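Vanel H2 Handheld Demonstration Gripper
Dilent / Data capture / Handheld tools

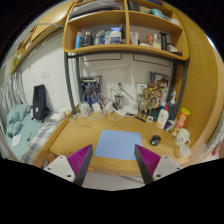
View from the H2 wrist camera at a desktop station, ribbed fingers fitted.

The Vanel H2 is a hand-carried parallel gripper for recording manipulation demonstrations away from the robot cell. The operator holds the tool, performs the task directly, and the H2 logs wrist video, finger opening and tool pose on one clock. Recordings are replayed or used for training on any arm carrying the matching H2-R end effector.

Finger geometry is the same on both versions. A policy trained on handheld data therefore sees the same fingertips, in the same part of the picture, when it runs on the arm.

Fingers
The compliant finger is a ribbed insert on a rigid mounting plate, with a replaceable dark contact strip. Inserts are stocked in magenta and black. Magenta is recommended for pale work surfaces, where the finger outline needs to stay distinct from the background. Do not mix colors within a dataset. Replace strips in pairs and repeat the opening calibration afterward.

Camera
Fixed-focus fisheye with a circular image. Both fingertips stay in view through the full stroke. On a desk task the wide field also takes in shelving, walls and neighboring furniture, and the pose tracker uses these as fixed reference. Bare walls and glossy tabletops reduce tracking quality. Items near the rim are strongly curved; the calibration file supplied with each unit corrects for this, and it is serial-specific.

Recording a demonstration
Power on and wait for the steady status light. Close the fingers fully, open them fully, then hold the tool still over the work area until the tone sounds. Press the trigger button once to start an episode and once to end it. Squeeze the grip to close the fingers. Keep the free hand out of view unless the task calls for it.

Move at the speed the arm is expected to reach. The logger flags segments over the speed limit of the selected arm profile but does not discard them. Flagged segments can be trimmed or kept in Erik, the desktop review program.

Teleoperation
The H2 can also drive an H2-R arm live over a wired link. Finger opening is mirrored continuously. Hand motion is followed only while the deadman switch on the rear of the grip is held, so the operator can release, reposition and continue. Wireless teleoperation is not supported.

Specifications
Mass with battery: 169 g without fingers, fingers listed separately
Battery slots: 1
Cable, teleoperation: 7 m
Arm profiles included: 42
Spare contact strips in kit: 7 pairs
Logged channels: wrist video, finger opening, tool pose, trigger state

Compatibility
The older Blomqvist mounting plate fits the H2 but places the fingers lower in the image. Recordings made with it need their own calibration file and should be stored as a separate set.

Firmware note, June: episodes shorter than one second are no longer saved.

Contact
Sales and loan units: Anahera Lowther
Calibration and repair: Arturo Sanna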